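Play session helpers wanted at Nerley Children's Room

Do you like glue, stories and small people with big ideas? Stakell Play is looking for two helpers for our morning alphabet club in Nerley. You'll set out the tables, join in with letter games and help the children spell their names (and plenty of silly words!). No certificates needed – we'll train you, and the regular team is lovely.

Sessions run on weekday mornings in term time, and we can be flexible about which ones you do.

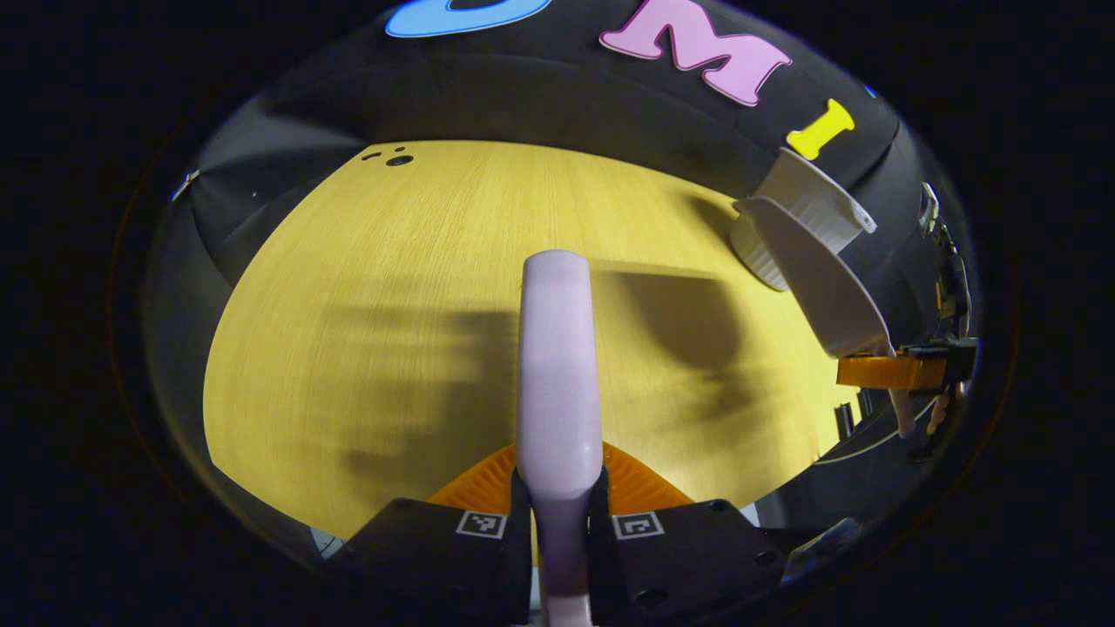 We'd especially love to hear from people who can sing, even badly. Apply by 03/03/2026, quoting ref 2104.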